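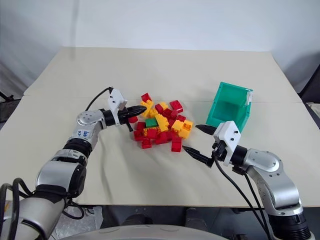

Red and yellow blocks on a pale table, with one green in the pile.

We went to the open day at the Trarnuvance toy workshop on 23/12/2022, the last one before they shut for the holidays. It's in the old Weidemann building, which dates from 1915 and still has the name over the side door. Parking is on the street and was full by the time we got there, so we left the car near the Trinard depot and walked back.

Entry was a gold coin. The tour takes you through the moulding room first, behind a rail, then the colour store, then a long corridor of old catalogues. I would have liked more time with the catalogues. The moulding room is loud and small kids may not enjoy it.

The blocks were what we had come for. They are the ordinary studded plastic kind in different lengths, sold under the Trumance name in tubs of 777 pieces. The guide said the workshop fills about 1000 tubs in December. The pale table the blocks were on is a good colour for it, as the reds and yellows show up clearly against it. Green is a newer colour and the shop had sold out of green tubs.

We bought 2 mixed tubs and a bag of spare wheels. Prices were a bit under what we pay at home. The café does tea, sausage rolls and a decent lamington, cash only. Toilets are across the yard. The next open day is after the school holidays, and bookings are taken at the front counter.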